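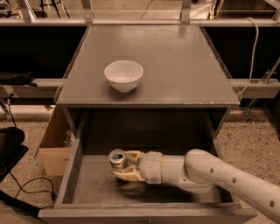

Fig. 1. The grey cabinet, drawer pulled fully out. White bowl on top, can lying in the drawer.

One Cabinet, One Drawer: Storage in the Tarnden House Shared Kitchen
Project report, Design for Everyday Living
Nadège Moulin

1. What the project is

Tarnden House is a student residence, built 1986, not much changed since. Each floor has a shared kitchen. Ours is the one at the end of the second floor, next to the laundry, and it has always been a mess. Cups in three places, tins on the windowsill, boxes nobody unpacks. The brief for this unit was to pick a storage problem in a space we use and do something about it with furniture that's already there. No building, no buying (or hardly any).

I picked the grey cabinet. It came up from the old common room over the summer and ended up as a dumping spot. Wooden, painted or finished grey all over, flat top, wide drawer. It's a good piece, it just never had a job.

The question I wrote at the start of semester: what should live on top of the cabinet, what should live in the drawer, and can people keep it that way without being told?

2. The people and the old setup

7 of us use the kitchen. I'm one of them, so I'm not neutral, see section 7.

Before the project the top of the cabinet was where you put stuff down when you came in. Mail, keys, a bike light, half a loaf. The drawer had takeaway menus, batteries, a roll of baking paper with no box, and a lot of those little soy sauce fish. Drinks were in the fridge or on the floor in their cartons, mostly the floor. One person kept theirs in their room because they kept going missing.

I did a quick survey on paper taped to the fridge. Main complaints, in the order people wrote them:
- can't find a clean bowl in the morning
- the floor by the cabinet is always full of boxes
- drinks cans roll around
- drawer is "a pit"

Somebody also wrote "more biscuits". Not addressed in this report.

3. Measuring up

Cabinet is 90 cm wide. Inside height of the drawer opening is 120 mm, measured from the drawer floor up to the underside of the cabinet top. I measured this twice because the first time I read the wrong side of the tape.

That number ended up deciding a lot. A can standing up is just too tall for the gap with the lids we tried, you can get it in with the drawer open but then it catches when you push it shut. So cans go lying down. I'd drawn a whole sketch with cans standing in rows and had to bin it.

The drawer sides are low compared with the front. Fine for cans lying flat. Not fine for stacking two high, the top ones end up over the side and down the back of the cabinet. Found this out with a tin of chickpeas, took a while to get back.

The drawer comes out a long way, which I hadn't noticed when it was full of menus because everyone only ever opened it a hand's width. All the way out you can see the whole floor of it at once, right to the back corners. This became rule one, more below.

4. First layout (didn't work)

Layout A was everything in. Bowls in the drawer, cans in the drawer, tea towels folded on top of the cabinet.

Problems:
Bowls too deep for the drawer if you nest them. One by itself goes in ok, two don't.
Ceramic and cans sharing a drawer is loud. Shut it a bit fast and everything slides to the back and clunks. Worried about chips, we did get one small one on a rim.
Tea towels on top turned into the new dumping spot within a day or so. Soft things invite more soft things. Somebody's scarf was there for most of a week.

I ran it for two weeks because I'd said I would in the proposal, should have stopped sooner.

5. Second layout (kept)

Layout B is simpler. Cans in the drawer, lying down. Bowl on top. Nothing else on top.

The bowl on top was meant to be temporary. I wanted the surface to look like it was already in use so people wouldn't put mail on it. One white bowl, plain, fairly deep. It sits toward the front and a bit to the left, so you've got space beside it to put something down while you get a drink out. Then you pick your thing up again and go. It kind of worked? People did put things down, but they took them away again, where before they'd just be left.

We talked about what goes in the bowl. Fruit was the popular choice, I said no for the trial and kept it as a bowl you can take and eat from. Whoever takes it washes it and puts it back. Might go to fruit next semester.

Cans lie on their sides with the lids facing left. That was Layout B version two. Version one had them facing any way and they rolled, and you had to turn each one to see what it was. With all the lids one way you can tell them apart by the colour near the rim, and they're easier to lift because your hand comes in from the same side every time. We load from the left end and work across.

Rules as posted on the inside of the kitchen door:

1. Pull the drawer right out, not halfway.
2. Cans lying down, lids to the left.
3. One layer only.
4. Bowl goes back on top, clean.
5. Empty cartons flattened and gone the same day.

Rule 5 is the one that fails. See next.

6. The cardboard problem

Cans come in cartons, other groceries come in boxes, and the boxes get left on the floor to the left of the cabinet. Always the left, because the bench is on the other side and people unpack facing the window. There's a cardboard box standing there, flaps up, more often than not.

I tried three things.

A sign. No effect. 
Moving the recycling tub from the hallway into the kitchen. Helped a bit, then the tub filled up and the boxes went back beside the cabinet.
Giving in, and having ONE box there on purpose. One open box on the left as the spot for flattened card, carried down when it's full. This one is still going. Not tidy exactly but it's a single box and you can get past it.

If the drawer is right out the box ends up a bit in behind it on that side, so it can't be a big one. A carton from the Perurska grocery delivery is about the limit. The Tapley ones are too wide and the drawer front knocks the flaps.

7. What people said

Short chats with the others at the end of the trial, in the kitchen, while they were cooking mostly. Notes only, no recordings.

Liked: seeing what's in the drawer. The top being clear. Not kicking cans.
Didn't like: having to line up the lids ("I'm tired when I get home"). One bowl isn't enough for breakfast, which is fair, the rest are now on the shelf over the sink and that shelf is not part of the project.
Mixed: whether cans should be shared or labelled. I stayed out of it.

Bias note. I live here and I straighten the cans when I walk past. Tried not to during the trial and did it anyway a few times. So the drawer probably looked better than it would of without me.

8. Cost

Almost nothing. Printing for the door sheet, and a small strip of non-slip mat from Trisside that I cut up and tried on the drawer floor. Took it out again in the end, it bunched up at the back and caught crumbs. The bare floor wipes clean with a damp cloth.

9. Things about the cabinet itself

The top picks up light from the ceiling fitting, so you see every smear on it toward the back. Annoying when I was cleaning, useful as a reminder for everyone else. A dry cloth after the wet one sorts it.

Grey on grey is a little gloomy inside. With the drawer out, the space behind it is dark and things that go down there are lost until someone gets a torch. I looked at a thin back lip to stop it, made from offcut, but ran out of time. It's the first thing I would do if the project went on.

10. What I'd change

Measure before sketching. 
Run the bad layout for less time.
Ask about the boxes first, since it was the second thing on the survey and I left it til last.
Try the same layout with jars, I think they'd suit the drawer if they're short ones.

Layout B is staying up through April at least, the others voted for it over dinner. Door sheet needs reprinting, the steam got to it.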